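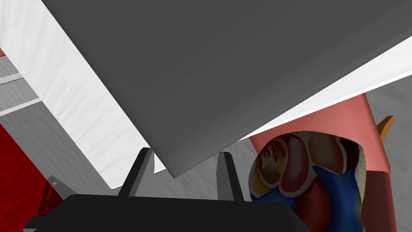 Cestance Compares Two Gripper Controllers in Simulated Home

June 7, 2022

Cestance has finished a comparison of two controllers for its two-armed home robot, the company said. All of the trials were run in simulation.

The controllers, called Potov and Flustik, were given the same 6 tasks with the same parallel grippers. Over 1,193 trials were logged, 439 of them using the close-up gripper view.

"The arms get you near the object, and then the wrist view has to do the rest," said Onyekachi Ogunleye, who ran the tests. "That last stretch is where the controllers differ most."

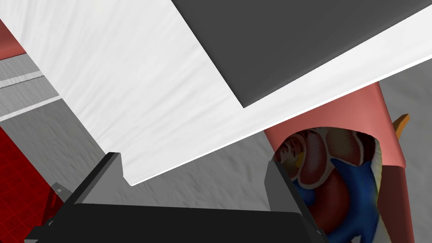
Gripper view with the fingers open, near a pink cylinder with a heart illustration on its label.

Potov plans a full path before the arm moves. Flustik corrects the path as new camera data comes in. Cestance said Flustik did better on tasks with objects standing close together, while Potov was faster in open areas.

The simulated home has a desk, a red wall and doors, and the robot's main view takes in both arms as it works. 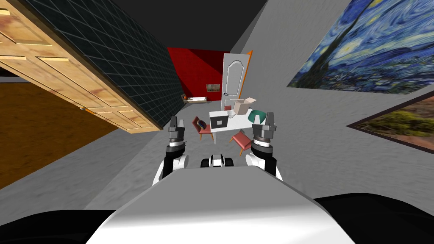

Both controllers had trouble when one arm passed in front of the other and blocked the main view. Telmo Figueroa, who wrote most of the Flustik code, said his team will work on that problem next. The grippers themselves will stay the same for now.
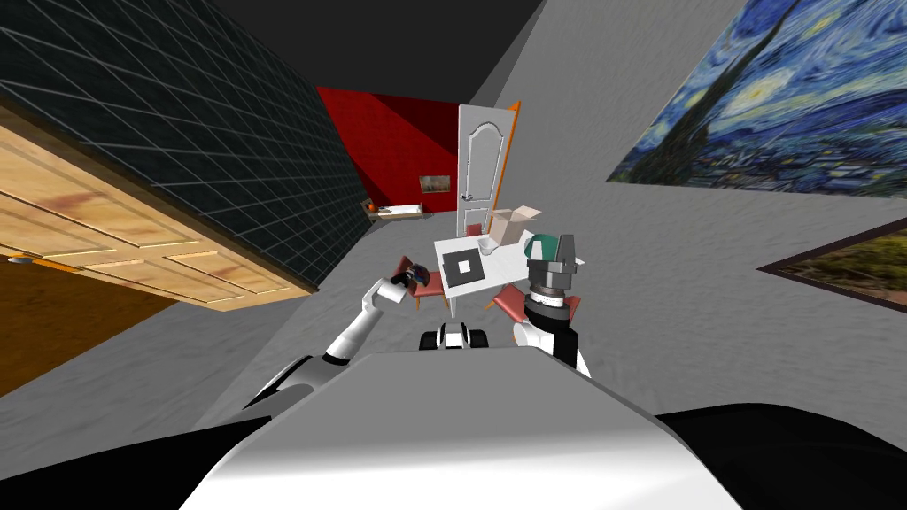
The robot's left gripper holds a small dark object near the white table.

Cestance plans to repeat the tasks on a physical robot at its Gallardo test site in December. The company has not said which controller it will use in a finished product. Figueroa said the two could also be combined, with Potov handling the approach and Flustik the grasp.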